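Collecting demonstrations: the questions we keep getting
Last changed 20th January

What is being collected?
Examples of an arm moving kitchen things on a white table: a colander, a plate, toy fruit, a red squeeze bottle. Each example is one attempt at one instruction, logged from start to stop. Plillari is the name of the set. It is not a product, whatever the flyer said.

Is 200 examples enough?
For one task, on one table, maybe. The vendor's pitch for Tanasarn says 200 will do for anything, and I'd like to see the colour of that evidence.

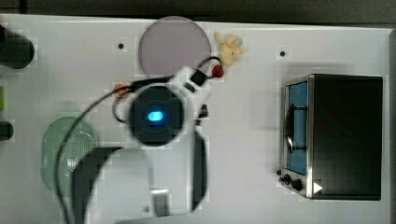
We set the same target in September and kept 53 after review. The rest had wrong labels or missing joint readings, and I doubt our labs are the only ones with that problem.

Why does the layout change between examples?
So the model can't get by on memorising where the plate sits. Small shuffles don't prove much, though. If the same items stay on the same side of the table all day, you have one layout with a bit of wobble.

Does toy food count?
It counts as toy food.

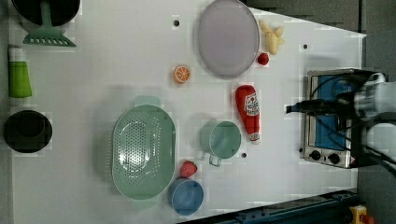 A model trained on a toy strawberry has told you nothing about a ripe one – please don't write "food handling" in the summary. Akash Vashisht keeps striking it out and it keeps coming back.

Can I throw away failed attempts?
No. Mark them as failed and leave them in. Of the last batch at Vusodport, 47 were marked failed, and those were the ones worth arguing about.

What do I write for the instruction?
Plain words, one action, the object named by colour if there's any doubt. "Pick up the red bottle" is fine. "Tidy up" is not. 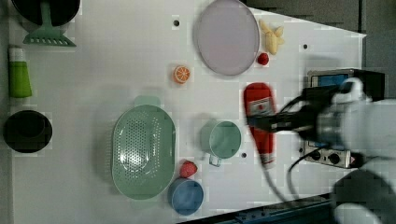 Will Iton label it all for us?
It will label it all. Whether the labels are right is a separate matter, so check every one before you sign the batch off.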